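Ticket 842: Label printer drops off the network after lunch
Status: Resolved
Opened by: Stella Kimaro, Welldale seed library
Handled by: Emmett Kincaid
Opened: 8 August 2024

Stella Kimaro wrote:
Hello again! The label printer in the packing room has vanished from the list on both laptops. It worked beautifully all morning (we got 167 bean labels out of it, all straight!) and then after lunch, nothing. Green light is on. I've restarted the Plisto app and I've restarted me, with tea. We have almost 2,000 packets to label before the November swap, so I'd love to get it going again.

Emmett Kincaid wrote:
Ooh, good one. Green light only means it has power. Could you hold the feed button until a test slip comes out and send me the line that starts with "IP"? And is it plugged straight into the wall or into a power strip? 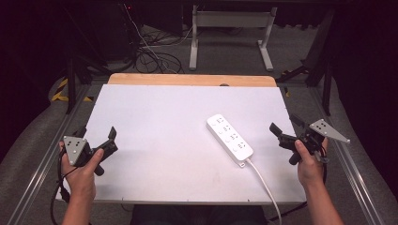 Stella Kimaro wrote:
Slip says 169.254 and then some more numbers. It's on a power strip. Aldana says the wifi box for that room was on the same one until she moved it to the wall at lunchtime.

Emmett Kincaid wrote:
Brilliant, that's a lovely clue! A 169.254 address is what the printer gives itself when it asks for one and gets no answer. My guess is it asked while the wifi box was still starting up. Please try:
Turn the printer off.
Wait for the wifi box to show a steady light.
Turn the printer on and leave it for 2 minutes.
Print another slip.

Stella Kimaro wrote:
New slip, new address, starts 192.168! One laptop sees it. The other still says offline.

Emmett Kincaid wrote:
Nearly there! On that laptop remove the printer in Plisto, then add it again by name. I've reserved its address too, so it should keep the same one.

Stella Kimaro wrote:
Both working!! Runner beans are printing now. Thank you so much, on to the squashes.

Ticket closed by Emmett Kincaid.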